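Saturday 28/05/2022

Up too early. Coffee, toast, no jam left, wrote jam on the list and then left the list on the counter, so no jam tonight either.

Oranges day. Kelly had said ten, I got there at twenty past because the Rirndale bus just didn't. She'd started already. Bag of oranges on the side, board down, racks out. The new table cover is on and I have to say I've come round to it. When she showed me the orange and rust marble pattern in the Folavix catalog I said it looked like a pizza. On the table it looks fine. Better than fine with fruit on it, everything sort of matches. It does shine like mad though, you get a great long streak of glare right across the middle, and the ridges underneath come through if you look at it sideways. Kelly says thicker sheet next time. I say wipe it down and be glad, it cost 27 dollars.

Knife talk, again. I want the short one for wedges, she wants the long one. We have had this exact conversation since October. Long one was out today so long one it was.

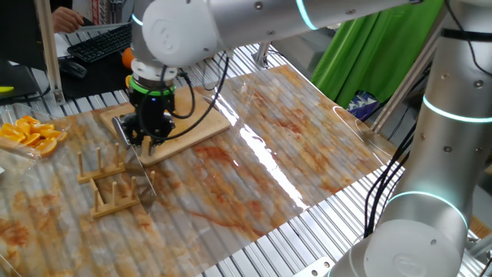

Long knife, both racks, and the tray of slices over on the left.

Must remember about the racks. Two of them, the plain wooden ones with the little pegs, I got them from Budgate for plates and they've never held a plate in thier life. Good for small boards stood on end, maybe? Or lids. They take up the whole front of the table when the cutting board's out and I keep thinking I'll move them and then don't. Ask K if she wants one for her place. She'll say no.

Board is holding up. Needs oil. Have needed to oil it for weeks, the oil is under the sink behind the bleach and the bag of bags. Tomorrow. Put it crooked on the table like always, Kelly straightens it, I turn it back, it's easier on the wrist at an angle. Small war.

Notes for next time while I still remember -

halves first, then lay them flat side down, then wedges. Don't try to wedge a whole one, it rolls.
thin slices go dry by evening, wedges keep better
clear tub with the wedges stays at the left end, out of the way of elbows
pips in a bowl. Not the sink. NOT the sink

The marmalade idea is back. Kelly's aunt's recipe wants 50 minutes of simmering and then "until it is ready" which is no help to anyone. I said let's just eat the oranges. She said we can't eat that many oranges. I said watch me. Had four wedges standing up and then felt a bit odd.

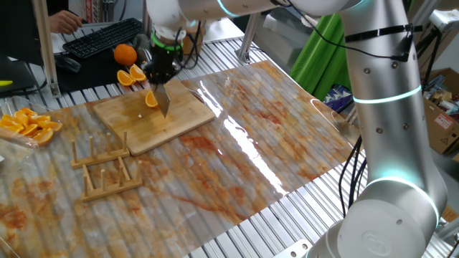 One wedge on the board, the rest in the tub.

Lunch was late, leftover rice and an egg. Kelly had soup. We talked about the Satti trip, still on she thinks, the price has gone up to 146 each way and that's without a bag. I said I'd look at my dates. Haven't looked. Will look Monday. She wants to go before it gets too hot and I want to go when it's cheap and those are not the same month.

Cleaning up took longer than the cutting. Juice gets along the metal slats at the edge where the sheet doesn't reach, and then it's sticky, and you have to go down every groove with a cloth round a butter knife. Did the near side. Left the far side. Cover wiped up easy, two goes with warm water and a bit of dish soap, no stains so far. Peel went in the compost, most of it. Kept a few strips back to dry on the radiator for tea, then remembered the radiator's off, it's May. They're on a saucer on the windowsill. We'll see.

Home by five. My hands still smell of orange, had two showers' worth of soap on them and no difference. Kind of nice. Stings like anything though, that papercut on my thumb, forgot all about it till the first squeeze.

Mom called. She's fine, the fence isn't. Second estimate came in at 153 for just the one panel and she's decided to lean a board on it. I said that's a plan.

To do, before I forget:
jam (JAM)
oil the board
far side slats
call the dentist back, it's been a week
return Kelly's tub, the blue lid one, she asked twice

Half an orange in the fridge on a plate with no wrap on it, can't be bothered to get up. Reading two pages and then bed, window open, the neighbors are having people over but it's only music so far and not bad music.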